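Budget check: second arm, or spares and fingers first?
Equipment Planning > Small Cells

torque_ledger
Posted September 29, 2024

We have one two-arm bench cell running insertion work and an approved line of 1,329 per month for the next budget period, lease or purchase equivalent. The integrator (Prirex) wants us to commit to a second identical cell by February. My inclination is to hold the second cell and put the money into spares, finger sets and cable management on the one we have.

Current layout is both bases on the far side of a long table, brown paper over the top, parallel grippers on both arms. Part is a gray block with a blue insert. Right arm holds the block, left arm does the approach.

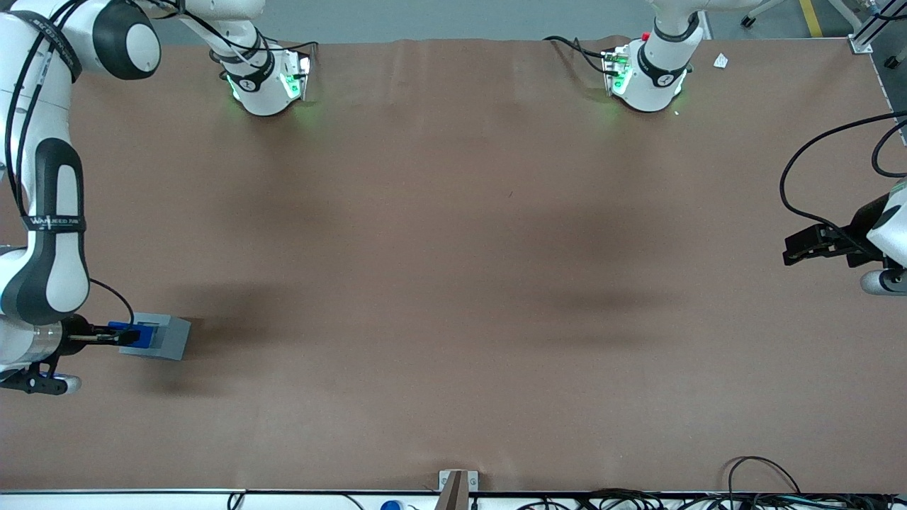 Bench cell, right gripper holding the block, left gripper at the right side of the table.

Quoted items so far:
Finger set, per pair: 371
External cable kit, per arm: 500
Lead time on a replacement wrist: 11 weeks

The last one is what worries me. If a wrist fails we are down for the whole period. Looking for opinions from people who have planned for two or more cells.

flangebolt
Buy the second cell. An 11-week lead time is an argument for duplicate hardware. If both cells are the same model you can pull a wrist from one and keep the other running. A shelf spare sits in a box and earns nothing.

torque_ledger
A shelf spare also doesn't need floor space, a safety review or a second paper roll. I ran the numbers with the spare wrist at list price and it comes out well under the first year of a second lease.

mm_per_sec
Before either of those, look at your cabling. You have black cable looping off the wrist toward the gripper and a tangle hanging over the near rail. In our experience at the Lirkelcombe plant, external cables went long before any joint did. 500 per arm is cheap. Put it at the top of the list.

flangebolt
Agree on the cable kit. Disagree that it changes the cell question. It's a maintenance item and should come out of a different line.

mm_per_sec
Depends on the site. Ours comes out of capital if it is bought with the arm and out of maintenance if it is bought later. Worth asking finance before the quote expires.

Kekgate
How many finger sets are you planning on? The strap on the lower link and the bracket at the wrist tell me you are already adding hardware. Every change in tooling moves your payload margin. Get the mass of the bracket and fingers in writing, then check it against the wrist rating with the block in hand.

torque_ledger
Two pairs per arm. Bracket mass is on the drawing, finger mass is not. I will ask.

phi_offset
We used the Phí planning sheet for this. It has a column for downtime cost per week, and that column decided it for us. If a stopped week costs you less than the monthly lease, buy the spare. If it costs more, buy the cell. Argue about the cables afterward.

flangebolt
That sheet assumes the wrist is the only failure. Controllers fail too. So do power supplies.

phi_offset
It has rows for those. Most people leave them blank.

torque_ledger
Ours were blank. Filling them in now. For the moment the request is cable kits for both arms, two finger pairs per arm, one spare wrist. Second cell moves to a separate request with the downtime figures attached. Prirex has been asked whether they will hold the cell price past February. No answer yet.

mm_per_sec
Ask them for the controller lead time in the same email.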